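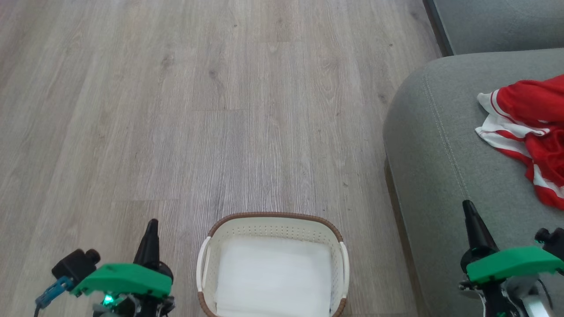
A rectangular laundry basket with a folded white cloth inside, next to the gray sofa in the lounge.

Linen Exchange: Revised Arrangements for Residents

Residents of Nijs House are advised that the linen exchange will follow a new procedure beginning in May. The change applies to bed sheets, bath towels, hand towels and kitchen cloths supplied by the residence. Personal clothing is not affected and should continue to be taken to the laundry room on the lower level.

Under the present arrangement, used linen is left outside apartment doors and collected during the morning. Several residents have reported that bags in the corridor make it difficult to pass with a walker or a stroller. Corridor collection will therefore end, and linen will be exchanged in the lounge on each floor.

Each apartment will receive one basket. Residents are asked to place used linen in the basket, bring it to the lounge before 10 a.m. on the exchange day for their floor, and set it down beside the sofa. Baskets should not be placed on the seats or in front of the doors. Clean linen will be returned in the same basket by the end of the afternoon, folded and ready to be put away. Exchange days will be posted by the elevators.

Please observe the following when preparing a basket:

Sheets and towels should be shaken out and checked for small items such as glasses, hearing aid batteries and keys.
Damp towels should be hung up overnight before they are added.
Linen should not rise above the rim of the basket. A second basket may be requested for households of three or more.
Stained items should be placed on top, with a note giving the apartment number.

A name tag will be supplied with every basket and should be tied to one of the handles. Tags written in ballpoint pen tend to fade, and residents are encouraged to use the laundry marker kept at the front desk.

Residents who are unable to carry a basket may ask for collection from inside the apartment. This service is provided at no charge – a request need only be made once and will remain in place until it is withdrawn. Existing requests for help with laundry will be carried over and do not need to be renewed.

The lounge floors will be kept clear on exchange days. Side tables and plant stands may be moved during the morning and will be put back after the last basket has been collected.

Questions may be addressed to Stijn Jacobs, Household Services, at extension 19. Requests for a second basket or for in-apartment collection should reach the front desk by April 4, 2025.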